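Neues Tablet, erste Wochen

Mein altes Tablet hat im Januar den Geist aufgegeben, genauer gesagt die Ladebuchse. Eine Reparatur hätte mehr gekostet, als das Gerät noch wert war, also habe ich mich nach Ersatz umgesehen. Geworden ist es das Heka von Tanabe, in der kleineren Ausführung.

Gelesen hatte ich vorher einiges, unter anderem den langen Test von Nanami Yoshida. Sie kritisiert vor allem die Lautsprecher, und da hat sie recht. Beide sitzen auf derselben Seite, im Querformat hört man den Ton also nur von links. Mit Kopfhörern ist das egal. Eine Klinkenbuchse ist noch vorhanden, oben neben dem Einschalter.

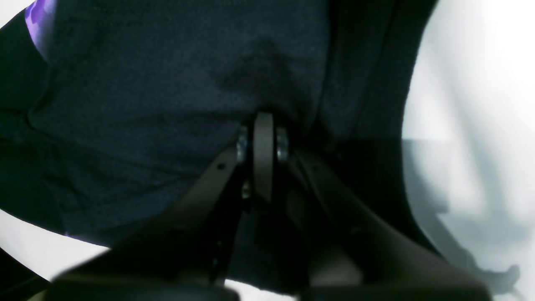
Dunkelblauer Strickstoff, dahinter etwas Lila.

Der Bildschirm ist hell genug für den Balkon, wenn die Sonne nicht direkt draufsteht. Die automatische Helligkeit habe ich nach zwei Tagen abgeschaltet, sie regelt abends ständig nach. Zum Lesen reicht die Auflösung, bei sehr kleiner Schrift in PDFs muss ich zoomen. Das musste ich beim alten Dendar auch.

Gewicht und Größe passen. Ich kann es mit einer Hand halten, der Rand ist breit genug für den Daumen. Die Rückseite ist matt und nimmt kaum Fingerabdrücke an. Die Lautstärketasten liegen rechts direkt unter dem Einschalter, und ich drücke bis heute regelmäßig die falsche.

Mit dem Akku bin ich zufrieden. Ich lese morgens im Zug und abends noch eine Stunde, dazu ab und zu ein Video, und komme damit auf 4 Tage. Laden dauert lange – über Nacht stört mich das nicht, zwischendurch schon. Das beiliegende Netzteil ist schwach, mit dem vom Telefon geht es etwas schneller.
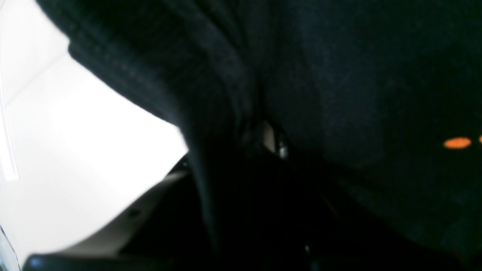
Falte im dunklen Stoff, unten etwas Metall.

Weniger schön ist die Software. Ab Werk war eine ganze Reihe von Apps drauf, die ich nicht brauche, darunter ein Notizprogramm namens Atbridge, das sich nur deaktivieren lässt. Das erste Update war mehr als 700 MB groß und lief erst beim zweiten Versuch durch. Seitdem ist Ruhe, nur die Tastatur braucht nach dem Aufwachen manchmal einen Moment.

Die Kamera habe ich zweimal benutzt, beide Male für einen Kassenbon. Lesbar war er.

Eine Hülle fehlt noch. Die von Tanabe ist mir zu teuer, und die günstigen verdecken teilweise den Kartenschacht. Falls jemand eine kennt, die passt, gern in die Kommentare.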